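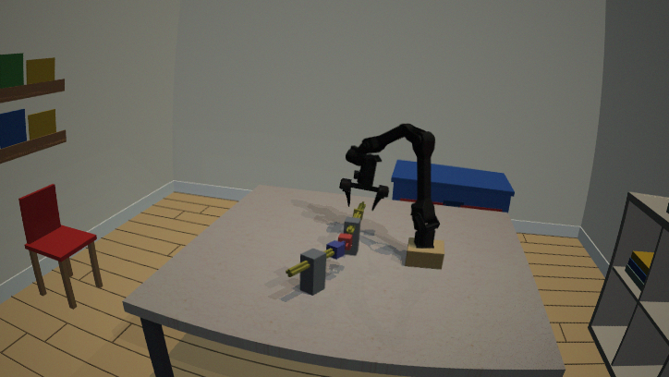

Equipment / Demo Days

Hubmann Table Cell — Open Day in June

Come and see the Hubmann at work before you make up your mind about it! We open the Garnmont showroom in June, doors at 9 a.m., and you are welcome to stay as long as the coffee lasts. The morning begins on the big screen with the simulated room, where the black arm works from its tan block over the yellow rod, with the blue cube and the red cube between the two gray uprights. Brigitta Widmer runs this part, and she is happy to stop, go back and let you try a different approach with the gripper (please do ask her, she likes being interrupted).

After lunch Edeltraud Tanner takes over at the real cell in the back hall — same arm, same two-finger gripper — and you can bring small parts of your own, as long as they fit in a shoebox.

What comes with the cell: arm, gripper, mounting block, simulation software on a 36-month license, and 7 hours of training at your place or ours. The Sukden control box is sold separately, and so is the 19-inch rack for it.

Places: 12 noon group is full, morning and 3 p.m. still open.
Order no.: Hubmann 119
Parking: behind the Hiltuner building, use the side gate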